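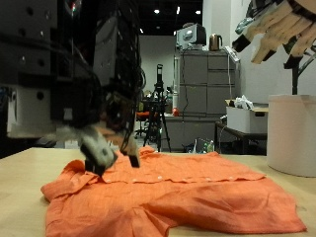
Shirt work on the bench at Taltomel. Orange button-up, arm at the collar end.

About us

Taltomel helps small firms and colleges work out what robot kit to buy, what it will really cost, and when to leave it alone. We don't sell arms. We don't take commission from anyone who does. We plan, we budget, we test on our own bench, then we write it down so your finance person can read it.

Started by Leonora Dimaculangan and Ramil Saludo, who had both spent years on the wrong end of purchase orders. Leonora did the buying for a laundry and linen hire business. Ramil fixed what got bought. Between them a fair idea of where the money goes.

There are 11 of us now. Office and bench are in Malabanan, with a second desk in Trindden that is mostly Muthoni and a printer.

What we do

Budget planning. The arm is the bit everybody asks about and it is often not the biggest line. Grippers, mounts, guarding, cabling, spare fingers, training, floor space, someone's time. We put all of it on one sheet, year by year. Our standard sheet has 35 lines and you can have it free, just ask.

Bench trials. Send us your awkward item and we'll try it. Clothing is what we get asked for most - shirts, tunics, aprons, pillow cases. Soft things are hard. A box stays the shape you left it and a linen shirt doesn't. Better to find that out on our table than after you've signed.

Supplier quotes. We read them with you. What's in, what's out, what happens when a part wears down. We'll sit in on the call if you want, cameras off or on.

Saying no. Comes up more than you'd think. Last August we told a uniform hire firm to spend on better folding tables and come back in a couple of years. They did the first part, we're still hoping on the second.

How a job runs

First call is free. Then a site visit, then 4 weeks for the plan and any bench trials. You get a written report, the cost sheet, and a meeting to argue about it. Fixed fee, agreed before we start. If we need longer than 4 weeks thats our problem and not on your bill.

We ask for a 20 per cent deposit - the other 80 when the report lands.

Who's who

Leonora Dimaculangan - co-founder, budgets and contracts
Ramil Saludo - co-founder, runs the bench
Muthoni Okoth - site visits, Trindden and everywhere north of it
Imelda Soriano - textiles and garment handling, came to us from pattern cutting
Alfredo Dimaculangan - accounts, invoices, Leonora's brother, yes he knows about your invoice

The rest of the team page is being redone, photos to follow.

Schools and colleges

We do a cut-down version for teaching departments. Shorter report, lower fee, same sheet. Grant deadlines are usualy tight so tell us the date first and everything else after. The Tomovley planning guide, which Imelda and Ramil wrote for college workshops, covers power, benches, storage and how many students can sensibly share one arm. Paper copies from the office, or we'll email it.

Visiting

Bench visits by appointment. Bring the item you want handled and a couple of spares. Parking round the back, ring the bell twice.

Fees and trial slots on this page last checked March 10, 2024. For anything newer ask Alfredo.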